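Velley dry erase markers, 6 pack: six months in

Bought these for the kitchen whiteboard and for the homework corner. Price was fine, shipping slow, box a bit crushed. Whatever. Markers were ok.

Short version: good red, decent black, skip the green. Green was faint from day one and now it's basically water.

Writing

Bullet tip, medium. Goes on smooth if you store them flat. I stored mine tip up for a week, my fault, and two went scratchy. Came back after a night laying down. Smell is mild, milder than the Bach ones I had before. Caps are tight. Really tight, my kid can't get them off, so that's either a plus or a pain.

Red is the one I reach for. Big loose handwriting, song lines, grocery stuff, reads fine from across the room.
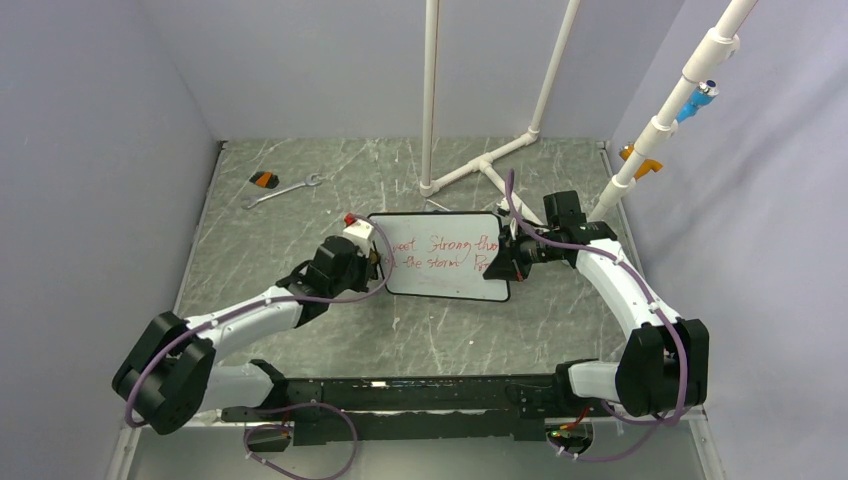
Erasing

Same day, one swipe with a dry cloth. Leave it a week and red ghosts pink, espcially on a cheap board. Damp cloth gets most of it. Black wipes cleaner. Blue somewhere between. Tín Lý told me to go over old marks with fresh ink and wipe right away, and yes, works, but eats marker.

Vs the Zukano set

Zukano lasts longer but costs more and the ink beads up on my board. Had to go over letters twice. Wouldnt go back.

Would I buy again

Yes, if they sold red and black without the rest. Four stars. Would be five without the green.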